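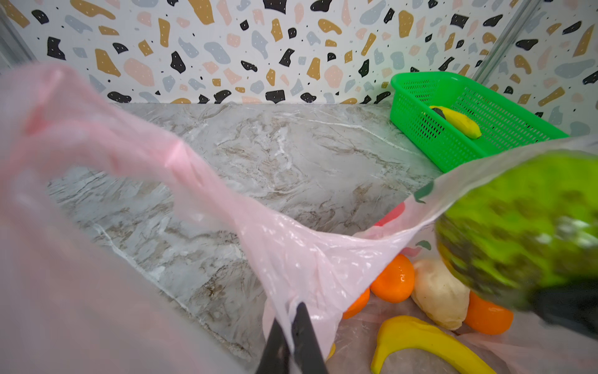
## Friday, mix room, second pass on the Endeck EP

Hicham Kamel's new rough of "Ernusthorpe" came in before lunch. He says the low end is fixed. I played it on the small speakers, then the big ones, then in the car, and I don't hear a fix. I hear less bass guitar. The kick still sits on top of everything from the second verse on, and the vocal has been pushed up to get over it, so now she sounds like she's singing in front of the band from a different building.

Things I checked:

- High-passed the rhythm guitars at 200 Hz. Cleaner, yes. Also thinner, and the chorus stops feeling like a chorus. Backed it off by half and left it.
- Pulled the vocal down 4 dB and took the kick down with it. Closer to the demo, which everybody claims to like better anyway.
- Muted the doubled acoustic. Could not tell it was gone until the bridge. Asked Karim Farouk to listen blind and he picked the muted one both times. Two tries proves very little, but I'm leaving it muted.
- Pedal steel: take 13 is supposed to be the keeper. Take 11 is better in tune. Need someone to tell me what I'm missing.

Karim wants to run the whole EP through the tape machine because it "glues" things. We did this with the Öztürkmen record and I never heard a level-matched comparison. The tape version was louder, and louder wins every time. If we do it again, I want both prints matched and unlabeled, and I don't want him running the playback.

Track order is still a fight. The label (Jukel) wants the fast one first. Their argument is that people skip in the first 30 seconds, and I asked where that comes from and got a shrug over the phone. Maybe it's true. The slow one has the better opening line and the band has been starting sets with it since January. Leaving this to them, but I'm writing down that I disagreed.

Splitting the songs over two EPs: also not convinced. There are enough good songs for one. Volume two as it stands is a cover, a live cut with a bad snare mic, and two things nobody has finished words for.

## To do

1. Recall the vocal chain on "Ernusthorpe," check if the de-esser is on twice. Sounds like it.
2. Get the original bass DI from Hicham, not the amped print.
3. Compare steel takes with the singer in the room.
4. Ask Jukel for the real delivery date. The one in the email is earlier than the mastering slot.

Hum on channel nine is back. Swapped the cable, no change. Swapped the preamp, hum went away, put the old one back to confirm and it was still quiet. So I don't know.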